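Laser lab inspection, room 513
Checked by Timothée Lacroix, August

1. Door interlock: OK. The beam stops when the door opens.
2. Goggles: 13 pairs, two with scratches. Please replace them before the next alignment.
3. Beam height on the Riviere bench: 80 mm, OK.

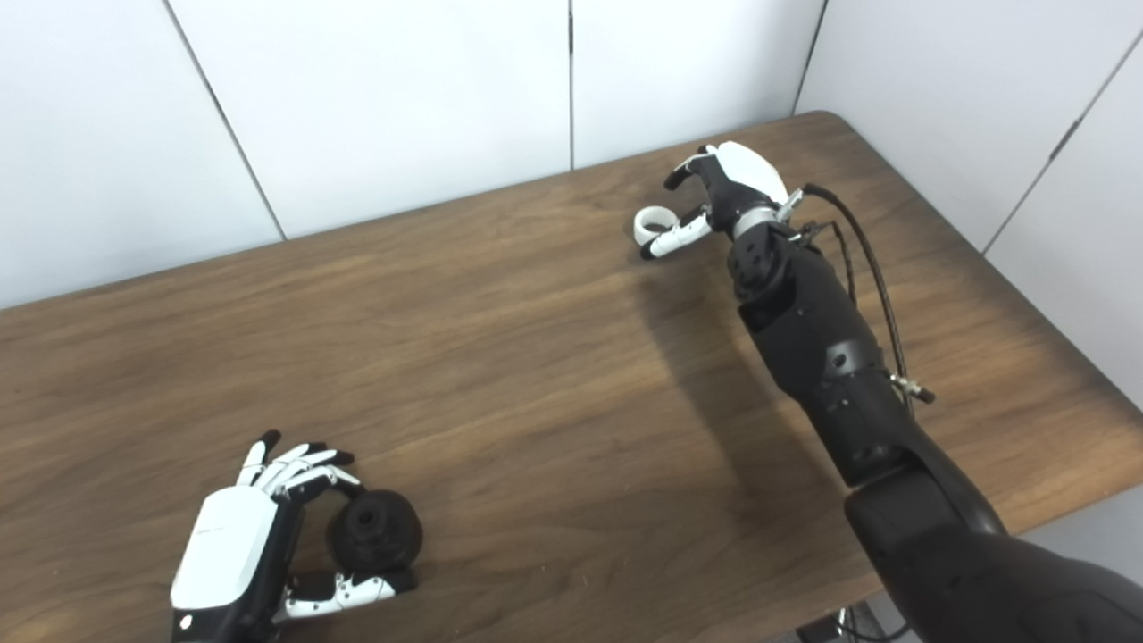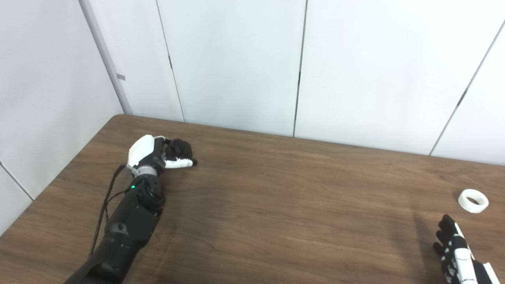 Photos: T. Lacroix

4. Beam dump, Cliltis laser: NOT OK. One screw is missing and the dump can turn by hand. Do not use full power until repair – I wrote this also in the logbook.
5. Chiller hoses: OK, no leak found.
6. Warning lamp: works, but the label is hard to read. New label ordered.
7. Emergency phone: dial 2121. Tested at 10:30, answered quickly.

Next check is after the spectrograph is moved.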